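Redrew the Pitavbridge bus map over the winter and the new version went up at the stops on 12th June. Short thread on the color choices, mostly for people who maintain maps like it.

The old map had 10 routes and used hue alone to separate them. Route 2 was dark green, the Hayat express was red. They cross near the hospital and share a street for most of a mile.

For a reader with a red-green deficiency those two lines merge on the shared street. The labels only appeared at the ends, so you had to trace back to a terminus to know which one you were on.

First fix: lightness. I converted the palette to L* values and required a gap of at least 20 between any two lines that touch. That ruled out nearly half of the old colors.

Second fix: line style. The express is now cased in white with a thin dark edge. It survives a bad photocopier, and the office on Keter Street has one.

Third fix: route numbers repeat along the line at every major junction. It adds 57 labels. The designer in me dislikes it, the passenger in me doesn't care.

What I didn't change: Grernisar local stays yellow. It fails on white paper without an outline, so it got an outline. People call it the yellow bus and I wasn't going to fight that.

Last thing, on testing. Convert the draft to gray before you show it to anyone, then look only at where lines touch. Any photo will do for practice, and fruit is good: find the small red one on the dark green tray, then the small orange next to it, and check how much of each edge is left once the hue is gone. Then go back to the map. I still have the November draft to compare against — it does badly.
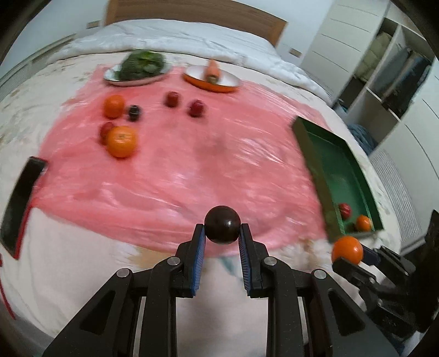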